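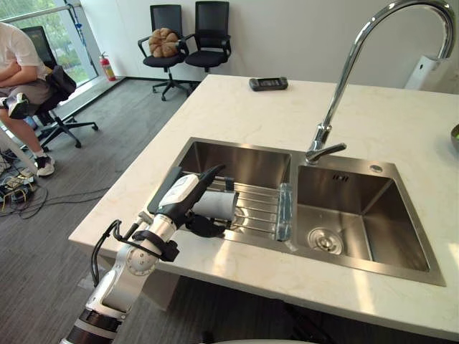 Arm over the left basin, at the dish rack. Counter is stone, sink is steel.

Budgeting for a second arm + hand, what am I forgetting?

Posted Wed 14 March in Buying & Planning

rokes_bench

Quick one, need numbers in before the June budget round closes. We run a small kitchen-task setup, one arm with a multi-finger hand, picking stuff up at a sink and setting it down on a rack. Want to add a second arm so we can do two-handed tasks. Have a quote from Haster for the arm and a seperate one from Hurico for the hand. Both look ok by themselves.

What I can't work out is everything around it. Mounts, cables, spare fingers, power, whatever. Last time we bought just the arm and then spent months begging for small money. Don't want to do that again.

Specifics:
- same model arm as the one we have, or newer one? Newer is cheaper oddly
- do we need a wet-rated hand if it's working at a sink all day? Hurico charges a lot extra for the sealed version
- cable is external, loops out by the elbow and is strapped at the wrist. Worth paying for internal routing?
- how much to hold back for spares

Office chairs and a carpeted floor, so not a workshop. Electronics currently live on the carpet under one of the chairs. Yes I know.

wet_end_ji

Did nearly this exact purchase at Ji two years running, so, in order.

Same arm. Don't buy the newer one unless you're replacing both. Different controller, different mounting pattern, different spares. You'll save on the invoice and lose it in the first month of someone's time. Ask Haster if they'll match the price on the old model, they usually have stock to shift.

Sealed hand: depends what you mean by at a sink. If the tap stays off and you're only moving cups and cloths and bottles, standard hand plus a glove. We got through 47 gloves in a year and it was still way less than the sealed upgrade. If you're going to run water, even a little, pay for sealing. Not the place to save. Water gets in at the finger joints first and the repair is basically a new hand. Get the sealing rating in writing and ask if it covers the fingers or only the palm, ours only covered the palm, found out later.

Cable: external is fine. Internal looks nice and is horrible to swap. Put the money into 2 spare cables per arm and some decent straps. Leave the loop at the elbow big enough for full reach or you'll be buying connectors too. With two arms check that the loops don't catch each other, that was our most common stoppage by miles.

Spares: we hold back a fifth of the hardware price. Fingers are most of it. Buy a finger set with the hand, on the same order. Our second order took 118 days.

Get the boards off the carpet. A small shelf or a lidded box, screwed to something. Put it in the budget as its own line so it actualy gets done.

Other lines people leave off:
- shipping and import, both directions, in case of repair
- stronger mounting plate if both arms share one base
- second e-stop, wired into the first
- extra circuit if you're near the limit on that wall
- training days, Haster bills these seperately
- consumables, cups and cloths and bottles wear out

tinbucket

just get the sealed one. we cheaped out, regretted it

plumb_line_44

Not a robot person but I do facilities budgets. Two things.

One, ask whoever holds the money if spares count as equipment or supplies. Where I work they come out of different pots and you can't move between them after approval. If it's the same for you, get the finger set on the equipment quote, one line with the hand. Saves a lot of forms.

Two, power near a sink. Any new outlet there needs ground-fault protection and possibly a licensed electrician, depends on your building. Get a price now. That kind of job has a way of costing more than the shelf, the straps and the gloves put together, and it takes weeks to schedule.

Also would ask for the quotes to be valid past the approval date. 30-day quotes are useless for a June round.

rokes_bench

Thanks, super useful. Tap's off for now but we want to rinse things later so looks like sealed. Asking Hurico about the fingers today. Haster price match too. Will post what they say, Rokesstead office wants the sheet by Friday so might be a short update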